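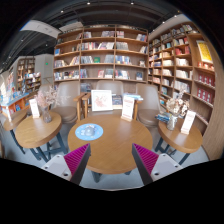 Benedikt Ammann

2021-10-02

Flurkier 中提琴弓 3397 型

3397 型是 Flurkier 面向乐团演奏员和音乐学院学生的中提琴弓,自本月起接受订购。弓杆为八角形,选用巴西苏木,自然风干后手工弯制。弓根用乌木,镶银制单环和珍珠母贝片,缠线为银线,握皮为黑色小羊皮。

这一型号的前身在 Dobre 室内乐团的中提琴声部试用过一个乐季。演奏员反映最多的是弓尖偏轻,慢乐章里长弓拉到末端时声音发虚。新型号把弓头加厚了一点,平衡点随之前移,跳弓的反应比旧款略慢,换来的是弱奏时更稳的接触。习惯旧款手感的人需要适应几天,如果主要拉独奏曲目里的快速分弓,旧款仍然可以订到。

弓毛为未漂白的白马尾毛,出厂时已上少量松香。第一次使用请再上一遍,颜色深浅都可以,不建议用低音提琴松香。不演奏时请将弓毛松到刚好不受力的程度,螺丝不要完全退出。

可选硬度三种:软、中、硬。弦乐四重奏的演奏员多选中等,大编制乐团里选硬弓的多一些。订购时如果拿不准,请写明所用的琴体尺寸和琴弦品牌,我们会先寄两支供比较,试用期 11 天,退回运费由买方承担。试用弓请勿换毛,也不要自行调整弓根。

随弓附送弓套一个、备用螺丝一枚和产地证明一份。苏木属于受管制木材,需要带弓出境巡演的演奏员请提前办理乐器证明,所需的木材来源文件可以向我们索取,一般 17 个工作日内寄出。旺季可能更久,十月以后请尽量早一点来信。

换毛与维修由 Itport 工作室承接,旧款弓同样受理。弓杆走形的矫正要看过实物才能报价,弓头有裂纹的请先把弓毛松开,不要再上紧,用硬盒寄来。弓杆保修 3 年,弓毛、握皮和缠线属于正常损耗,不在保修范围内。

Gokura 出品的碳纤维弓盒可以装下本型号,双支装和四支装都有,需另购。

联系方式:Flurkier 弓弦部,订购与试用请来信预约 | © Flurkier 版权所有 | 返回顶部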